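The Quarry Road

The stringer from Jurdale sent his last message to our desk at 4 in the morning. It was one line: "They are loading again, I have the numbers." After this his telephone was off.

I was the night editor then, so I was the one who read it. I made a coffee and told myself that he was asleep.
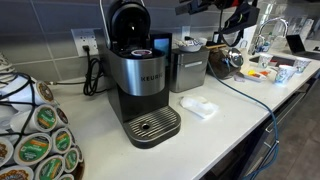

By noon the police had called it an accident. A gravel truck, a wet road, a motorcycle without a light. The officer spoke kindly to me and spelled the name of the road twice, as if this was the part I would want to have correct.

In February the stringer had asked for protection. I had helped him to write the letter, and I still had the copy in my drawer. It was stamped with the number 553 and nobody had answered it.

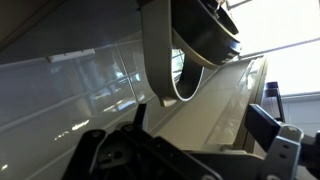
The kitchen window, by day.

His sister came to the office the next week. She put a school notebook on my desk and did not sit down. Inside were licence plates, written in his small square letters, with the hour beside each one. There were about 12 pages. Almost every truck belonged to Kudo, the company that built the new bridge and also paid for the lights at the football ground.

"He said you would know what to do with it," she told me.

I did not know. The owner of our paper played cards with the director of Kudo. I gave her tea and a promise, and I was ashamed of both. 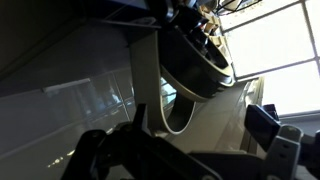
For three nights I typed the plates into a list. On the fourth I drove to the Reddy crossing, switched off my headlights and waited. The trucks came a little after two — heavy, slow, with their plates covered in mud. I wrote down the hour of each one, the way he did it. 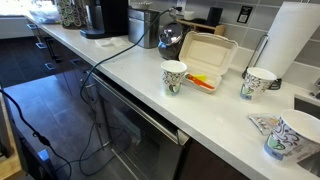
The owner refused the story, as I expected. So I took it to the Junel, a weekly of eight pages which people mostly buy for the crossword. They printed all the plates, in his order, and his name stood alone at the top.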